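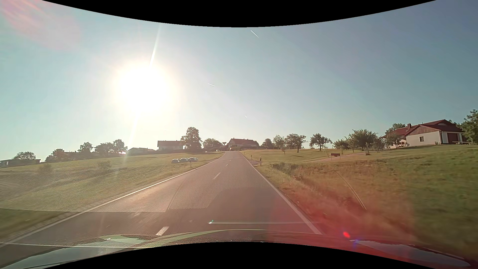
Can any machine do ordinary chores on a smallholding yet without someone standing over it? I ask as a man who has been promised this every December at the farm show. My brother-in-law swears his next car will drive itself down roads like ours, straight up the rise into a bright sun with three wrapped bales in the field beside it, and that the same "brain" will be shifting those bales soon after. I can't see it. Lotasano want 759 a month for a yard robot that sweeps and carries feed. Has anybody lived with one?
Joar Holmgren

2 answers

Wenche Vik
We had the Lotasano on a 14 day trial. On swept concrete it was fine. With mud on the yard it stopped and sent me a message, 7 of them one Thursday, and I walked out each time to move a bucket. I could have swept the yard twice. Feed carrying works if your sacks are all the same size and you load them on for it. Ask for a trial in bad weather and don't sign anything before that.

As for the car, glare like that has me squinting with the visor down. I'd want to see it done on your road before I believed a brochure.

Bendik Hellström
get a second hand quad and a trailer, under 1000 if you look about. my Volo mower still gets stuck under the same hedge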